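Turning a Plain Metal Bin into a Home for Building Blocks

Home > Projects > Storage

Anyone who has walked barefoot across a family room at six in the morning knows why I care about this subject. We went through fabric baskets, a cardboard drum, and a whole tower of thin plastic drawers before we gave up and brought a metal bin in from the garage. That was in February, and the blocks have lived in metal ever since. A good open bin with sloping sides will outlast the childhood it was bought for, and it takes only one lazy Saturday to get one ready, most of which you'll spend waiting for things to dry (so plan on a pot of coffee!).

What you'll need

A metal bin with an open top. Ours is a Tiongson 2043, which the catalog lists as good for 66 pounds. A secondhand one is fine, and I'd even say better, as you won't fret over the first scratch.
Dish soap, a bucket and two soft cloths
A can of Prulanano cleaner for the greasy spots
Grindar sanding pads, medium and fine
Masking tape and cloth tape
A sheet of Etach liner, or any thin foam mat you can cut with scissors
Felt pads for the bottom
A mesh laundry bag for the blocks themselves

Step 1. Wash the bin

Take it outside if the weather lets you. Start with warm water and plain dish soap and see how far that gets you before you reach for anything stronger. Old bins pick up all sorts of marks in a workshop, paint and oil and the gummy ghost of a sticker somebody put on years ago, and a surprising amount of it comes away with soap and patience. Work from the top edge down so the dirty water isn't running over what you've already done. For what's left, put a little Prulanano on a cloth and rub in small circles, then rinse the whole thing twice. Children put blocks in their mouths, even the ones who are much too old for it, and I like to be sure there's no cleaner left behind.

Turn the bin upside down on a couple of scraps of wood and let it drain. Leave it longer than you think you should, particularly if it has folded seams. Ours dripped on the hall rug a good two hours after I'd have sworn it was done.

Step 2. Go over it with your fingers

Do this slowly, and wear a thin glove. A cotton one is best, because it snags on any burr before your skin does. Run your hand along the rim, inside and out, then down into the corners, and finally over the floor. Wherever the glove catches, stick on a bit of masking tape so you can find the place again.

Don't be put off by a bin that has seen some life. A scuffed gray floor with whitish scratches, even a small hole through it, is perfectly good for blocks as long as the edges are smooth.

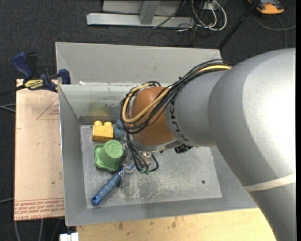

A reader wrote in to say that she never covers the floor of a metal bin at all, because her boys love the racket the blocks make when they tip them in, and that after years of this the only harm has been to her nerves. She would rather hear the blocks going away than not hear it, she added, and I can see her point! I still line ours. We have a downstairs neighbor and a napping toddler, and if you have either one you may want to read on to the lining step before you make up your mind.

Step 3. Smooth the rough places

Now go back to your bits of tape. The medium Grindar pad takes down a burr in a few strokes, and then the fine one leaves it feeling like the rest of the metal. Keep the pad flat and go along the edge, never across it, or you'll raise a new burr while you're getting rid of the old one. If the rim is sharp all the way around, which is common on bins that were made for shop use, finish the sanding and then fold a strip of cloth tape over it. Press the tape down hard with the back of a spoon. It looks homemade, but I've grown fond of ours.

Any hole that goes right through the floor should get the same treatment from both sides. Roll a scrap of the fine pad into a little tube and turn it in the hole like a key. Wipe everything down with a damp cloth afterward so the dust doesn't end up on the toys.

Step 4. Line the floor

Measure the floor itself. If the walls slope outward, the top opening is larger than the bottom, and a mat cut to the top will buckle up in the middle. I made exactly that mistake and had to trim mine three times. It's easier to lay newspaper in the bottom, crease it along the corners, and use it as a pattern. Cut the Etach a hair small, drop it in and leave it loose. Glue is a bother when juice gets underneath, and juice will get underneath.

Felt pads go on the outside, one at each corner and one more in the center if the floor flexes when you push on it.

Step 5. Wash the blocks

As long as you have them all out, give them a bath. Put them in the mesh bag, swish them around in a sink of lukewarm soapy water, rinse, and spread them on a towel with the open side down. Please don't use hot water, and keep them off the radiator, as some plastics go soft and then they never grip properly again. Anything with stickers, a battery or a motor stays out of the sink and gets a wipe with a barely damp cloth.

Pull apart the stubborn pairs before they go in the water - it traps inside them and takes forever to dry.

Step 6. Fill it, but not to the top

We stop at about two thirds full. A child needs room to push the pile to one side and dig, and with sloping walls the blocks slide back toward the middle on their own, so there's always something within reach. Big blocks can go in any old way. The tiny pieces do better in a shallow tin that sits on top, or they'll all work their way down and you'll be fishing for them every evening.

Keeping it up

Once a month or so I lift the mat, shake the crumbs out over the trash and look along the rim for tape that's peeling. Stray yellow bricks seem to find a corner and stay there no matter how much digging goes on, so I tip those corners out by hand. If you spot rust at a scratch, rub it with the fine pad, dry the spot well and put a dab of clear nail polish over it. Let that harden overnight before the blocks go back in.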